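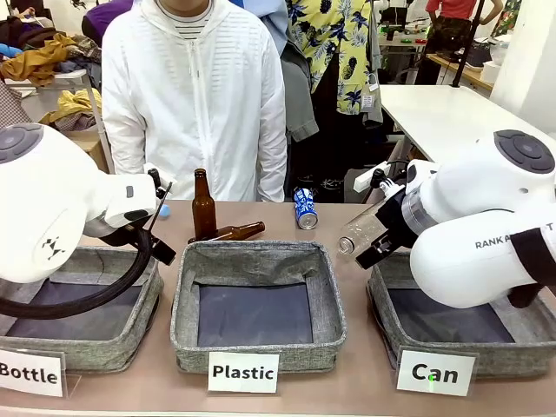

Rosario Donati wrote in to say that a time-limit draw is a cheat, that the paying customer has been promised a winner, and that any promoter who books more than one a year should refund the gate. I have heard the same complaint in several forms since Sonden Wrestling ran its August card, and I disagree with nearly all of it.

A time limit is a rule. If it never produces a result, it stops working as one. On most independent cards the ring announcer still reads out "one fall, 20 minutes" before a match that everyone in the building knows will end in 14. The words have no effect on how the match is watched. A near fall late in the match carries no more weight than one early on.

Fontana handled this correctly for 3 seasons. The clock was called at five-minute intervals, the calls were accurate, and a small number of bouts ran out. Crowds learned to listen. By the second season a call of "five minutes remaining" raised the noise in the hall before either wrestler had done anything.

Donati is right on one point. A draw in the main event, with no rematch announced, leaves a bad taste. Rosalba Farina against Ulitley went the full distance in front of 70 people, and the follow-up was never signed. That was a failure of scheduling. The match itself was well built, with Farina working the left knee from the opening lockup and Ulitley slowing down accordingly.

The draw belongs in the middle of the card, between two wrestlers of similar standing, with the return bout announced before intermission. It protects both of them and costs the promoter very little. It also gives the referee something to do besides count — a job that has been shrinking for years.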